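Progress report to Løken, second period
Project: Teaching disassembly and reassembly of desktop computers by remote control and hand guiding
Prepared by: Yamuna Gounder, Skembridge
Reviewed by: Holger Lundgren

1. Status

Work packages 1 and 2 are complete. Work package 3 (demonstration collection) is under way and behind plan by four weeks. Work package 4 (policy training) started on time with partial data. No change to the total budget is requested. One change to the order of tasks is proposed in section 6.

2. Work cell

The cell described in the first report is in daily use. The arm is mounted at the rear of a slotted aluminum bench and reaches over the wall of the computer case into the open side. Parts taken out of the case are set down in a printed fixture to the left of it, and parts to be installed are picked up from the same place. The fixture is now in its third version. The first two were drawn with nests that matched the nominal part size too closely, and operators spent more time on the fixture than on the computer. The current version has a wider lead-in on every nest and a separate position for each part type.

The fixture is bolted to the bench through the slots. In the earlier setup it was clamped, and it shifted slightly over a working session. Demonstrations recorded with a shifted fixture are still usable for remote control data, where the operator corrects by eye, but were removed from the hand-guided set.

3. Methods of demonstration

Two methods are in use.

Hand guiding. The operator holds the arm near the wrist and moves it through the task with gravity compensation on. Joint positions and gripper state are logged. The operator's hands and forearms are in the camera view for most of the recording, so these demonstrations are replayed once without the operator and the video is taken from the replay. A replay that does not finish the task is discarded together with its source recording.

Remote control. The operator works from a leader arm at a separate desk and watches the camera views on a monitor. Force at the wrist is shown as a bar at the side of the screen. There is no force feedback to the leader arm. Video and joint data come from the same run and no replay is needed.

The original plan called for hand guiding on all tasks, with remote control as a check. After the first weeks of collection we reversed this for the drive and memory tasks. Replays of hand-guided drive insertions often failed at the point where the caddy enters the cage. When guiding by hand, the operator feels contact and pushes through it without noticing, and the logged positions alone do not carry that push. With remote control the push shows up as a difference between the commanded and measured position, and the log keeps both.

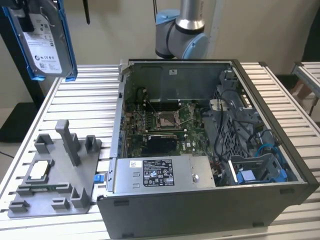 Hand guiding remains the better method for placing the processor. The motion is short and nearly vertical, and the operator can line up the part by looking at it directly. Over the monitor, depth is hard to judge near the socket, and new operators tend to stop too high. We have asked Sketwood for a quote on a second wrist camera with a shorter working distance. The answer is expected in July.

4. Data collected

The target for the project is 2000 accepted demonstrations across all tasks. Collection is concentrated on the drive task until it reaches the level needed for a first training run, which we set at 200 accepted demonstrations. That level has been reached. Memory installation is next in line, followed by the processor.

A demonstration is accepted if the part ends in its final position, no protective stop occurs and all streams are complete. Acceptance is decided by a person who did not record the demonstration. The most common reason for rejection is a missing stretch of video, caused by a buffer fault in the recording software. The fault was found and fixed, and the rejection rate has fallen since. The second most common reason is cable contact. Cables inside the case lie differently after each rebuild, and a loop in the path of the gripper can be pulled along with it. We do not tie the cables back. The variation is wanted in the data, and operators are told to go around a loop where there is room and to stop the run where there is not.

Operator training takes longer than planned. The proposal assumed that a new operator would be productive after one day. In practice, accepted demonstrations become steady only in the second week. This accounts for about 2 of the four weeks of delay. The rest is due to the fixture revisions.

5. First training results

A policy was trained on the accepted drive demonstrations from remote control only. It approaches the cage reliably from the start poses covered in the data. Insertion succeeds in some trials and fails in others, mostly by resting the caddy on the edge of the cage and continuing to push. We do not report a success rate in this period, as the test procedure was changed partway through and the trials before and after the change cannot be combined. A fixed procedure is now written down and will be used from the next report on.

Ivulwood has run the same policy on recorded data at their site to check that the data package can be used without our software. They reported two errors in the format description, both corrected. The force channel was labeled in the wrong frame, and the gripper state was documented as a width when it is stored as a fraction of full opening.

6. Deviations and proposed change

The proposal places removal tasks before installation tasks. We propose to record both in one session, with the removal run followed by the installation run on the same computer. This avoids resetting the cell by hand between runs and gives matched pairs for training. The cost is a longer session for the operator, so breaks have been added to the schedule. Holger Lundgren has agreed to the change on our side — written approval from Løken is needed before it takes effect.

7. Risks

Wear on connectors. Repeated insertion loosens the drive connector and the memory slots. Worn boards are swapped out at the judgment of the lead operator. We have no measured limit yet and are logging insertions per board in order to set one.

Operator availability. Two trained operators share the cell. If either leaves, collection drops by half until a replacement is trained. A third person will start training in the coming period.

8. Next period

Complete collection for memory installation. Start hand-guided collection for the processor. Retrain the drive policy with the force channel included and test it under the fixed procedure. Deliver data package version 2 to Ivulwood.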